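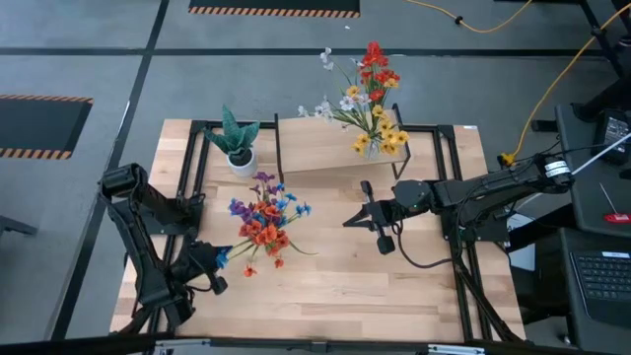 Rigoberto Beltrán wrote that the Clidalwood overnight sleeper boat was worth every cent of the $197, and I'd like to know which boat he was on. We took it in June. The "private balcony" was a window that opened.

Posted by portside_pam, Aug 27, 2024

Reply from Rigoberto Beltrán
Same boat, Pam. I had an upper deck cabin and the window did open, yes. I never said balcony. For one night between Quintero and Jukgate I thought it was fair, and I slept fine.

Reply from dockrat504
Upper deck is $176 more if you book late, so let's compare the same thing. Did you get the lower price or not?
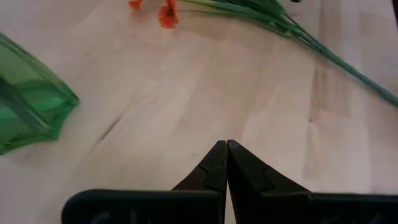 Reply from portside_pam
The fare calculator on their site is where I lost patience. It showed me one price, then added a berth fee, a linen fee and something called "harbor comfort." And the cabin photos are no help, all velvet and brass. I'd settle for a desk like the one in my picture, light wood in glued strips with a dark streak in the grain, if they'd just show me the real cabin. What we got was a fold-down shelf that didn't stay up.

Reply from Rigoberto Beltrán
My shelf stayed up. I still think you're being hard on them.

Reply from slowboat_lu
Has anyone gotten a straight answer on the meal? Before I book I want these settled:

1. Is dinner included or is it a voucher? The page says "dining experience" and I don't trust that phrase.
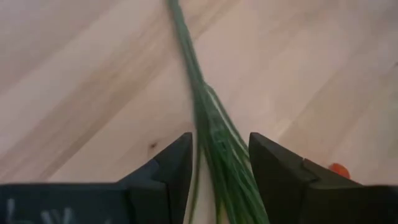

2. Can you board early at Quintero, or do you stand on the dock with your bags?

3. Do refunds come back as money - or as credit?

Reply from dockrat504
Voucher. Dock. Credit, and mine took 3 emails.

Reply from Rigoberto Beltrán
They let us on early. Call the Quintero desk and ask.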